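Speaker notes, Larnau arm kit, product review slot
Talk is 25 min incl. questions. Don't run over like in October.

OPEN
Hi, thanks, mic check. Who's bought an arm kit already? Hands up. Who still uses it? (wait for it)
What I'm covering: the Larnau tabletop kit, sold here through Mirdale. Arm, gripper, wrist camera, software license. We paid full price, no loaner, say that early.

WHY WE LOOKED
Hindadley has had the same old arm since 2019. Spare parts gone. Needed something for household type handling, books, baskets, odd shapes, ordinary tables. Also looked at the Østergaard kit, come back to that at the end if time.

SETUP
Unboxing to first move, one afternoon. Manual is fine up to calibration and then it just stops. Had to call Mirdale. They picked up, good. Call was free, they say it stays free for the first year.
Firmware update before anything else!! Old version drops the camera feed when the arm homes. Lost 2 hours on that.

THE BOOK TASK
Main thing people ask about. Big book, flat on a cloth, basket next to it. Sounds easy. Flat things are the worst case for any two finger gripper, there's nothing to get under. Larnau's tapered fingers help, you come in low from the side and lift an edge.
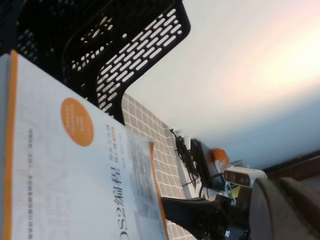 We ran 305 tries in total, same table, mixed covers. Glossy covers slip more. Thick ones go better than thin, spine side better than open side. Don't read out the whole table, its in the handout.
Cloth bunches up if you push too hard. Turn the force limit down to 5 on the slider, default is way too high for this.
Wrist view: wide enough to see what you're grabbing plus what's next to it. Small print goes soft up close, so don't plan on reading labels off it.

WHAT I DIDN'T LIKE
- cable routing, no clips in the box, buy your own
- gripper pads are a consumable and the price list doesnt say so
- license is per machine, moving it means an email and a wait
- fan noise. fine in a lab, not fine in an office

WHAT I DID
- teaching by hand is smooth, new people get it the same day
- logs are plain files, open them in anything
- support, see above

PRICE SLIDE
Skip if under 5 min left. Point to make: add pads and the second license before you compare with Østergaard, the gap gets a lot smaller. Østergaard arm is stiffer, gripper is worse for flat stuff. Different buyer really.

VERDICT
Would buy again for the book and basket kind of work. Not for anything heavy. Ask Mirdale for the pad bundle, they have one, it's not on the site.

Questions. If someone asks about the two arm version: not tested, no opinion. Handouts by the door.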